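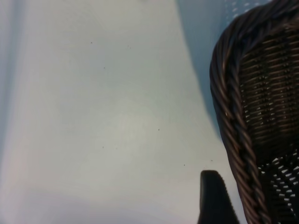

How to compare two grippers on a basket without fooling yourself

Updated September 17, 2026

Every gripper is wonderful at picking up a cube. If you want to know which of two to buy, give them both something with a bad attitude. I use a wicker basket. It's dark and glossy, the rim is a thick twisted braid, and the weave lets light through wherever it feels like it, so the fingers and the wrist camera get to suffer together.

My contestants were the Hiltari parallel gripper and the Skaltodik, both with black fingertips, both on the same arm with a Pilach controller. Budget an afternoon. The manual says the tool change takes 5 minutes, and I admire its optimism.

What you need

One basket, empty
A pale, matte work surface
Masking tape
A spreadsheet you will resent by dinner

Step 1. Tape down two corner marks and set the basket against them before each try. Eyeballing it is how I lost most of last December.

Step 2. Mount the first gripper and redo the tool offset. Yes, even if the fingers look the same length. They aren't.

Step 3. Lock the camera exposure on the pale surface, then check the rim. You should be able to make out the grooves between the strands. If the basket is one brown blob, raise the exposure a notch. Crumbs on the table will show up as dark specks; wipe them off if your detector is the nervous type.

Step 4. Bring the finger down beside the rim and stop with a narrow strip of table still showing between them. Save that pose. Both grippers start from it.

Step 5. Close at low force, lift 200 mm, hold for 7 seconds, lower. Write down held, slipped, or dropped. "Sort of held" is slipped.

Step 6. Swap grippers and repeat, with the same number of tries for each. I ran 113 in all, then threw out the first one — I'd left the old offset in.

Reading the results

Sort by where on the rim the grasp landed before you look at totals. The Hiltari did well on the plain braid and slid off wherever it widened. The Skaltodik was slower everywhere and dropped less. If you log with Grecu, turn off auto-merge first or it will average both grippers into one mediocre one.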